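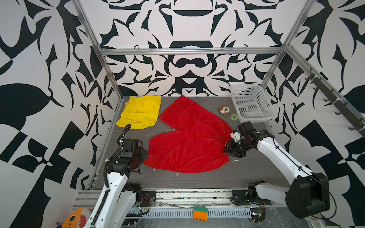

Flenesik Mesh Shorts and Pull-On Pants
Sold by Adamczyk. Page updated May 2, 2013

Team colors. Red shorts, bright yellow pants. Other colors when the mill sends them, ask first.

Shorts: light mesh feel, wide leg, no pockets. Will crease if you leave them in a heap, shake out and lay flat, done. Kids and adult.

Pants: same yellow as last season, straight leg, soft waistband. Small dark label. Order your normal size, if between sizes go up. Legs twist a bit in the dryer so pull them straight from both ends before folding.
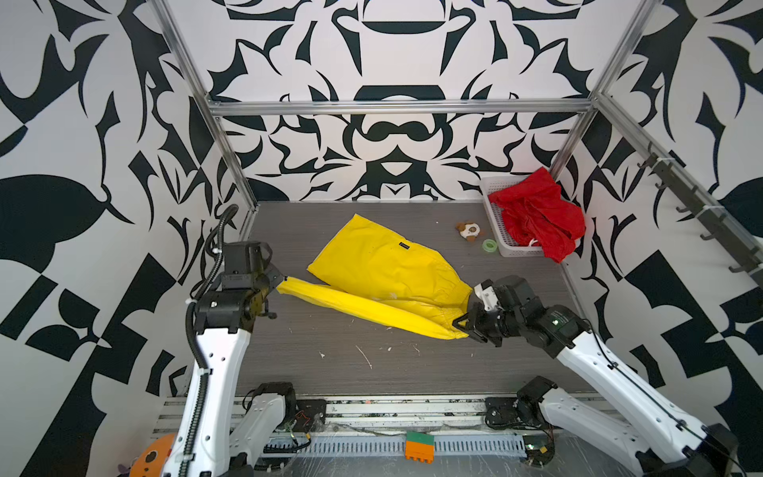 Reading time: 1 min

Folding (people keep asking)
Pants flat, one leg over the other, smooth out the seams, fold in half, then half again. Makes a rectangle that fits the Welex bin. Shorts, lay out flat, legs together, fold once, roll or stack. Dont iron the mesh.

Wash
Cold, inside out. Red by itself the first few times please. No bleach, no softener. Line dry is best.

Packs
Singles or packs of 8. Team box holds 40, one color per box, sizes can be mixed. Over 400 pieces write for a price. Printing is extra, Fada does ours, add 5 working days.

Stock
Yellow pants good in all sizes. Red shorts low in adult small, more on order. The old January price list is no longer vaild, throw it out.

Returns
Unworn, unprinted, label still in. Fold them please, we get balls of fabric back and it slows evrything down.

Orders and samples: Shahzad Bhutto, front desk. Put team name and sizes in the first email.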